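Trundberg two-arm simulator pack: great rooms, worrying gripper fault
Posted Apr 12, 2025 by Kyung-hwa Won

I've been living in this thing since February, so I figure I've earned an opinion. Trundberg is a simulation pack for two-armed household robots. You get the robot, a bunch of furnished homes, a task editor and a replay viewer, and you can drive the arms yourself or hand them over to your own controller. I bought it with my own money (well, the lab's money, but I had to fill out the form) and I mostly use it to try out kitchen jobs before anything gets near our real arms.

Setup

Easier than I expected! The installer pulled everything down in one go and the sample home opened the first time. Then it sat at a gray loading bar for 11 minutes while it built its caches, and I was sure it had hung. Leave it alone. After that it opens pretty fast. You'll want a decent graphics card, and don't try the replay viewer on a laptop unless you like fan noise.

The rooms

I love the rooms. Somebody had fun with these. There's art on the walls, stuff left lying on the floor, furniture way off in the back that you may never drive over to, and the stone on the counters looks good up close. My coworker Pravesh Shabalala thinks it's all wasted memory and would be happy with gray boxes. I disagree. A controller that only works in a gray box is going to fall apart in my kitchen.

The fault

Okay, so this is the part that cost Trundberg its stars. In version 3 the right wrist can lose its force limit after a pause. You pause, you resume, and the limit you typed into the panel is still sitting there looking perfectly normal, but the solver has gone back to no limit at all. Next time the hand comes down near something solid it pushes as hard as it likes. No warning, no red text, nothing in the log. I only caught it when I plotted the contact forces for something else and one trace shot straight off the top of the chart.

I ran the same counter job 107 times with a pause in the middle, and 9 of those runs dropped the limit. Always the right arm. The left one has behaved itself so far, and I have no idea why.

You might say who cares, it's a simulation, the only thing getting squashed is pixels. But we tune on these runs and then load the settings onto real hardware! If the sim says a shove like that is fine, the real arm is going to believe it, and Mi-kyung Shin sits right next to the real arm.

The counter job is the one I keep using to check for it. Both grippers up, right hand low over the stone, pause, resume, then lower away and watch the plot.

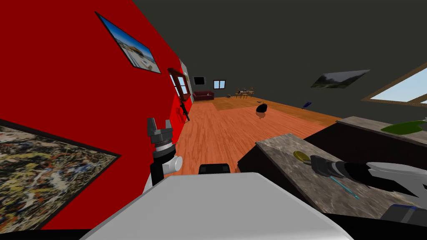 Support and the workaround

I sent Trundberg my logs and got a reply the next day from Eun-ji Do, who was friendly and reproduced it on her end. The patch isn't out yet. For now she suggested setting the limit again from a script after every resume (the panel won't do it, you have to use the script call). That has held up for me, though I still have a hard stop in my own code that kills the run if the force goes over, and I'd tell you to write one too.

Would I buy it again?

Yeah, I think so. I tried Driter before this and the arms felt like they were moving through syrup. But if you're using version 3 to pick force settings for a real robot, go back and recheck any run that was paused. I had to throw out most of a week's work, and I'm still kind of grumpy about it. Three stars, and I'll bump it up once the patch lands and I've rerun the whole batch.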